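Satement Community Learning
Small Collections, Session 4: Sorting and housing discs
Wed 11 March
Shares 124 | Comments 3

Bring your worksheet from the last session. We pick up at step two, since most of you finished the first sort at the Hatthorpe library.

Working order

Clear a table and wipe it down before any cases come out of the boxes. Work on one box at a time and keep its lid beside it with the box number showing. The Lloyd donation came to us as 507 items with no list, and it took until November to match the loose discs with their cases. Much of that work was caused by two people unpacking at once.

Sort first by format, then by title. DVDs, Blu-rays and music CDs go in separate rows. Leave box sets together even when the volumes are different formats, and write "mixed" on the slip.

Open every case. Check that the disc matches the cover, that the hub is holding it, and that any booklet is under its tabs. A wrong disc goes in a paper sleeve with a note of the case it came out of. Do not swap it into another case until the whole box is finished.

Handling

Hold discs by the outer edge and the centre hole. Wipe from the centre outward in straight lines with a dry, soft cloth. Cases can take a slightly damp cloth, but pull the paper insert out first. Old price stickers come off more cleanly if warmed with a hair dryer on low. Keep the dryer moving, as the outer sleeve will wrinkle.

Telling cases apart

Colour is a quick guide only. Cases get swapped at home, and a blue one may hold an ordinary DVD. Read the strip on the case, then read the disc itself. Record what the disc says. 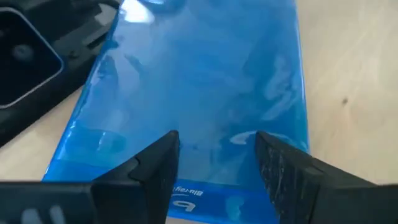 Heledd Landeg

The words "Blu-ray Disc" are small and white on a darker blue band, and on a case turned the wrong way around they read upside down. Turn all cases the same way before you start reading along a row. Glossy plastic also picks up glare, so tilt the case or move the lamp to one side if you can't make out the lettering.

Numbering

Labels go on the back, lower left, clear of the barcode. Start at 321 for this session. The Gornito shelves are already labelled, so leave those alone.

For next time

Finish one box and bring the completed slips. Read the handout on shelf spacing, first page only.

Comments (3)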